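The Long Way Round to a Good Loaf Tin

214 shares
37 comments

My grandmother kept her kitchen things in the order she had been given them, so that the wedding presents were at the back of the cupboard and the jam funnel my uncle bought her in his first week of wages was always at the front, ready to fall on your foot. I thought about that cupboard a good deal on the drive up to see Dorothy Tunstall, who is 79 and has been mending other people's kitchenware in the same back room for most of her grown-up life.

She had the kettle on before I'd found anywhere to park. There was parkin too (it was October, and she doesn't hold with parkin in any other month), cut into pieces the size of a paperback and set out on a plate with a riveted crack running right across it.

"You'll be wanting to ask about the rivets," she said. I did want to ask about the rivets, and we talked about them for the best part of an hour.

Dorothy learned from her father, who had learned from a travelling tinker he met outside a pub and, by his own account, paid in rabbits. She started on saucepan handles. After that came colanders, kettles, the bottoms of milk pans, and at last the loaf tins, which are what people send her now from all over the country, wrapped in newspaper and tea towels and once in a child's vest. A good old loaf tin has a colour to it that you can't buy. People will pay more in postage than the thing ever cost, just to have the seam closed up and the same tin back in the same oven.

"They write me letters," she said, and fetched down a biscuit box to prove it. We read a few. One was from a man who had burnt his mother's tin dry on the hob while he was on the telephone to the solicitor, and I had to look out of the window for a bit after that one.

What she minds, and she minds it quite cheerfully, is anything made so that it can't be opened up again. She has a Dawber whisk with a proper screw in the handle, and she has taken it apart more times than she can remember. She also has a newer one, a present from a niece, with a handle moulded shut all the way round. It stopped turning after one Christmas and has lived in a drawer ever since, waiting for her to work out a way in.
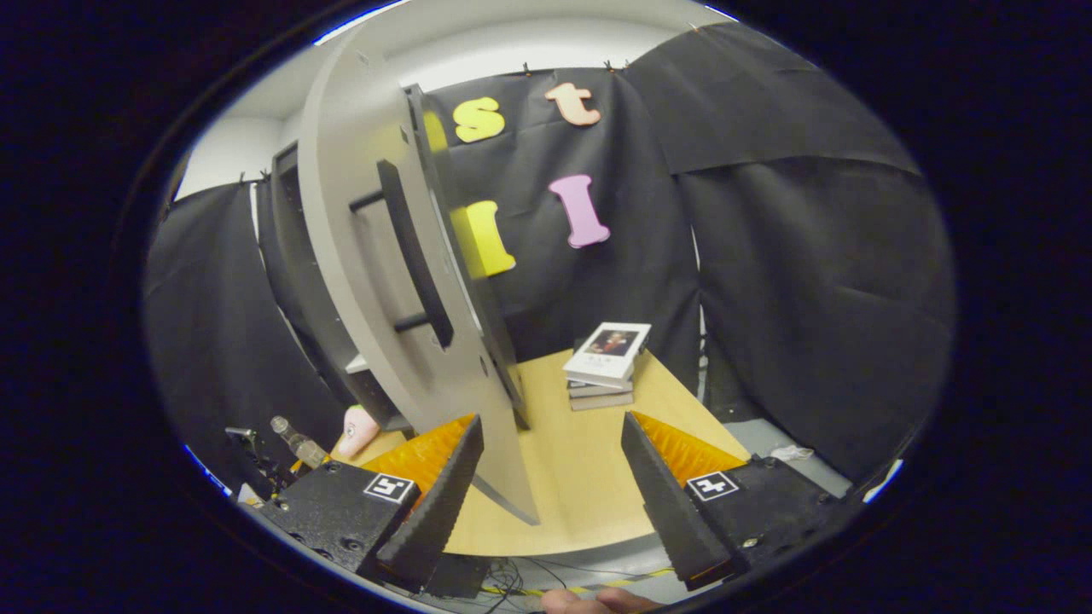 6 min read

It was Dorothy who sent me on to Hayley Entwistle, nine miles down the valley, in what used to be the chapel schoolroom. Hayley was a dinner lady until her knees gave out, and she came to mending by way of a stand mixer that the school was about to throw in a skip. She took it home in a wheelbarrow. It sat in her hall for a whole winter — her husband hung his cap on it — before she plucked up the courage to undo the first screw.

Now she runs a mending table three evenings a month, and if you go along you should take a cushion, for the chairs were made for children and are no kinder than they ever were. You bring your broken thing and sit down next to it. Hayley won't mend it for you while you go round the shops. She'll hand you the screwdriver and tell you which way to turn it, and she'll wait a very long time while you turn it the other way.

The evening I went, the talk was all of Jolell toasters, which have a little spring in them that goes, and whether it was worth sending off for a new spring or better to borrow one out of a dead toaster. Opinion was divided, and fairly warmly. A lad in his school jumper had brought his grandad's coffee grinder in a carrier bag and didn't say a word until he got the lid off, when he said "oh!" so loudly that all the rest of us put down what we were doing and went over to see.

I had brought a potato ricer with a bent pin. It took me nearly three hours, including the tea, and Hayley says it would have taken her as long as it takes to sneeze. The new pin is a cut-down nail. It sticks out slightly on one side and catches on the drawer, and I'm fonder of it than of anything else I own.

Before I left she gave me a jar of odd screws to take back to Dorothy, who had sent her a jar of odd screws the month before. I gather they've been swapping the same two jars for years, each taking out what she needs and putting in whatever she has going spare. I dropped it off on my way home, stayed for more parkin, and got back long after dark.

37 comments
Share this story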